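Wernero Newsletter, Mar 16, 2025
Storage: getting small things off the worktop

Several readers wrote in after the October issue to ask what we would do with a table that has walls close on three sides and no room for a cupboard. Getsemaní Robles put it most clearly. She has a good flat surface to work on, but the tape, the pens, the spare batteries and the remote all end up on it, and each job begins with pushing them to one end.

We have the same sort of corner at Damgaard, so this item covers how we deal with it. The short version is wire mesh baskets on the walls, and as few of them as you can manage with.

Mesh has a few things going for it. You can see what is inside without lifting it down, dust drops through, and it weighs very little, so the fixings can be simple. Solid plastic bins look neater from the front but ours turned into places where things went to be forgotten. Arnar Dalsgaard emptied one last year and found two rolls of tape he had already replaced.

Fixing them up

If there is a post or a bar next to the wall, use it. Cable ties through the mesh and round the bar will hold a light basket perfectly well, and you can cut them and move the basket when you find you have put it in the wrong spot. We moved ours twice. Pull the ties tight, then trim the tails flush, as a cut tail left sticking out will scratch the back of your hand every time you reach in. Ties should go near the top edge. Lower down, the basket tips forwards when there is any weight in it.

If you have only plaster to fix to, use screws with a wide head and a washer, and check for cables first. Vilhjálmur Lykkegaard used adhesive hooks in his spare room and they came off within the month, bringing some paint along.

Height matters more than people expect. Sit or stand where you normally work and put your arm out. The basket you use most should be where your hand goes. A long basket on the back wall can sit a little above the table, leaving space to slide things in underneath.

What goes in them

Tape is the obvious one. A large roll lies flat on its side in a side basket and stays there. Beyond that, put in whatever you pick up every day and leave out whatever you don't. Scissors should go point down in a cup. Very small items such as screws and batteries will fall through wide mesh, so keep them in a tin or a jar lid inside the basket.

We would also say leave one basket with nothing in it to start with. It gives you somewhere to put the contents of the table when you need the whole surface, and it can be cleared again at the end of the day. Remote controls are a good case. They have no proper home in most rooms.

A word on walls

Ívar Bjarnason asked whether baskets look messy against patterned wallpaper. Our view is that black mesh copes with it. A busy paper shows through the grid and the basket more or less disappears into it, whereas a plain wall makes every item inside stand out. If your paper has coral, lavender and yellow in it, as ours does, a white tabletop is a sensible partner. It calms things down, and a dropped black screw or a bit of fluff shows up at once. Wipe the front edge as well as the top, as that is where the bits gather.

Cost

You need not spend much. Porkico baskets are what we bought, and a bag of 300 cable ties will outlast most of us. Any mesh basket with a firm top rim will do the same job. Check the rim before you buy, particularly on long ones, which can bow in the middle.

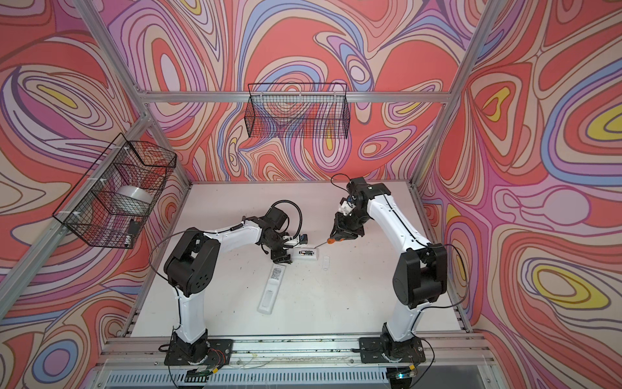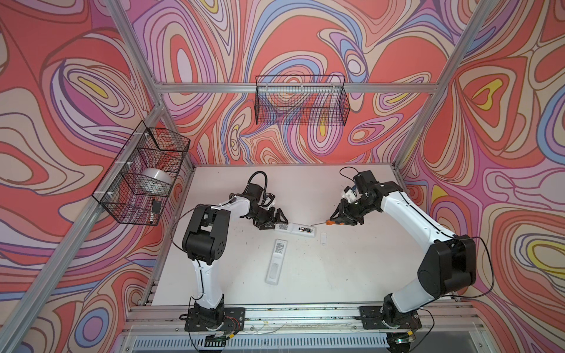
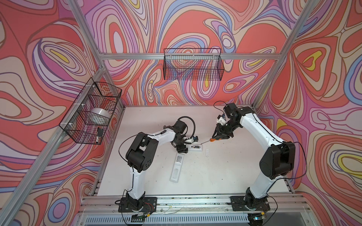

Reading time: 5 minutes

Swirled paper on the walls, a white tabletop, one black mesh basket to the left and a longer one on the back wall. The remote control is on the table in the second photo.

If you have a corner of your own to sort out, send the measurements and a rough sketch to Snædís Sveinbjörnsson at the Wernero office. Please say what the walls are made of. Next time we will be looking at drawer dividers, including the Grerkel ones that several of you have asked about.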